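Chapter 2
What a Hem Costs
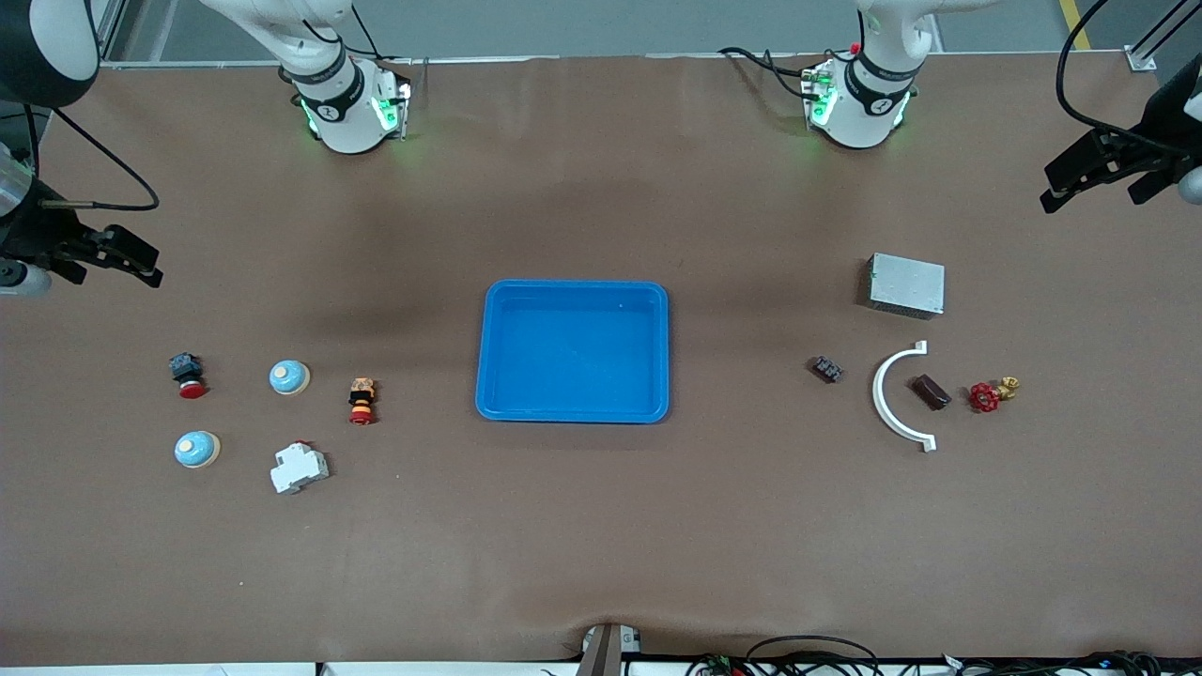 FASHION AND RETAIL

The town of Hiltemby once had 20 dressmakers and one good mirror. Then Coppens opened in Prultberg, selling a winter coat in 436 versions, most of them beige, and people began taking the bus to be disappointed in person.

This chapter follows a single coat from sketch to sale rack. It starts as a drawing with very long legs, loses its lining to the budget, and reaches the store in December - by which time the windows are full of swimsuits. Along the way we look at sizing, markup and the strange career of the shoulder pad.

Before reading on, check the label in whatever you are wearing. Write down the fiber content and the care symbols, including the ones you have been ignoring. You will need both in Section 2.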